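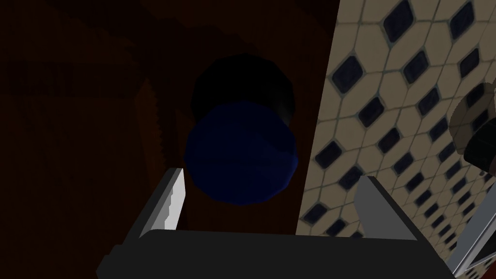 Support > Simulation Services > Cluten Door Release Fault

Filed under: Safety Notices and Known Faults

Frequently Asked Questions: Door Release Fault in the Cluten Controller

The Ibarra Institute suspended all door exercises in the Cilludance simulated apartment on 20 March 2019. The answers on this page are intended for registered users, course instructors, and site safety officers. They apply to Cluten version 7 and will be revised when the corrected version is issued.

What went wrong?

During a door exercise, the controller may report that the gripper has released the handle while the fingers are still closed on it. The base then begins its withdrawal and the arm is loaded well past its permitted limit. In simulation the result is a failed run and, in most cases, a robot that ends up leaning against the door. On physical equipment the same command sequence could damage the wrist or pull a door off its hinges.

Was anyone injured?

No. The fault has been recorded only in simulation. No physical robot at the Institute was running version 7 when the suspension took effect.

Which exercises are affected?

All exercises in which a gripper closes on a fixed handle are affected. This includes room doors and cabinet doors. Exercises with free objects, such as picking up and placing household items, use a separate release check and may continue. Navigation exercises may also continue, provided that the arms remain in the stowed position and all doors along the route are set to open before the run begins.

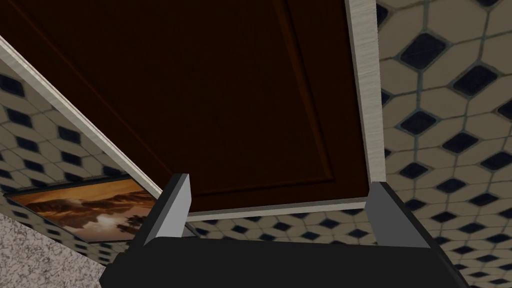

What is the cause?

The release check compares finger position with the position commanded by the planner. When the body is tilted, the controller applies a correction for gravity to the finger reading. Version 7 applies this correction twice. At small angles the error is harmless. At steep angles it is large enough for closed fingers to be reported as open, and the withdrawal command is sent.

The error was traced by Montserrat Contreras of the Simulation Safety Office, who compared the release signal with the contact forces in the run logs. The two should agree within 3 milliseconds. In the affected runs they did not agree at all.

Why was the fault not found in acceptance testing?

Acceptance testing was carried out with the robot upright on a level floor. The tilt cases were listed in the test plan as optional and were left out when the schedule was shortened. The Institute regards this as a failure of its own procedure.

A door run places particular demands on the release check. The gripper has to hold a small handle while the arm, the base, and the door all move together.

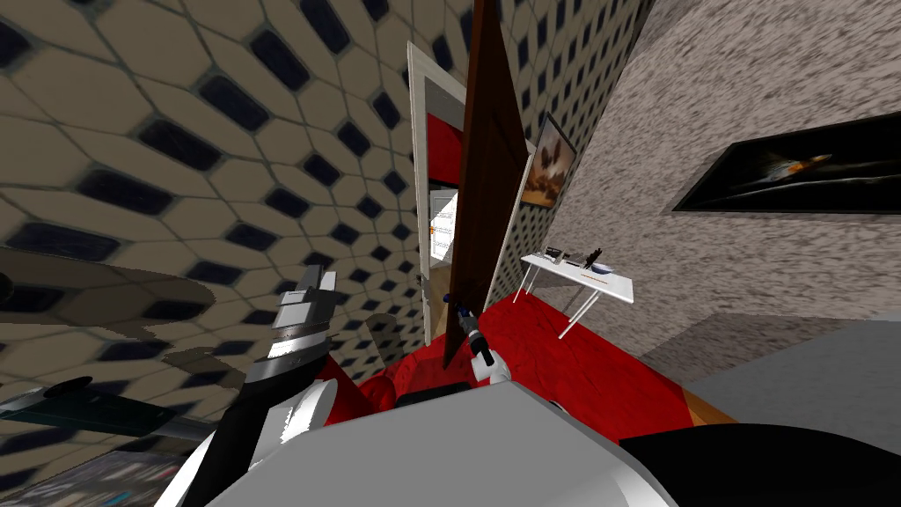
If the grip is misjudged at that stage, the controller has very little time to correct itself before the base starts to move. For this reason the tilt cases are now mandatory for every exercise involving a handle, and a version that has not completed them will not be accepted.

How can I tell whether my earlier runs were affected?

Open the run log and look for a release entry followed by a wrist load warning. If both are present, the run should be marked invalid and excluded from any reported results. Runs without the warning may be kept. Checking a full set of logs takes some 20 minutes with the script in the shared tools folder. 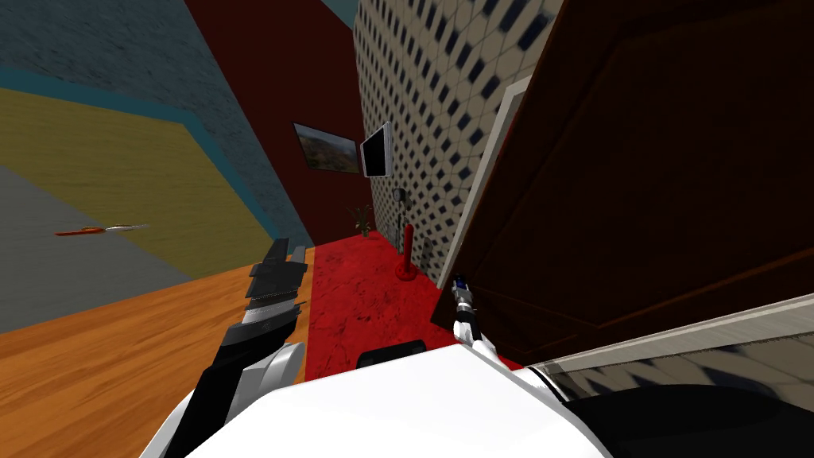

Simulated room with the robot's grippers and the dark brown door.

May I return to an earlier version?

Yes. Version 6 does not contain the fault and remains available on request. Users of the Plultwood door set should note that its hinge settings must be reloaded after the change — otherwise the doors will swing freely.

May I work around the fault by raising the load limit?

No. The load limit is a safety setting. Raising it hides the warning and leaves the false release in place. Accounts on which the limit has been altered will be closed until the setting is restored.

When will door exercises resume?

Exercises will resume after the corrected controller has passed the full tilt series on 2 separate machines and the results have been signed by the Simulation Safety Office. The Institute is not in a position to give a date.

How do I report a suspected case?

Send the complete run log, the controller version, and the name of the exercise to Kobe Hendriks, Simulation Services. Please do not edit or shorten the log before sending it. Reports concerning physical equipment should be made by telephone to the duty safety officer, and the equipment should be left powered down until it has been inspected.

Contact Simulation Services | © Ibarra Institute | Back to top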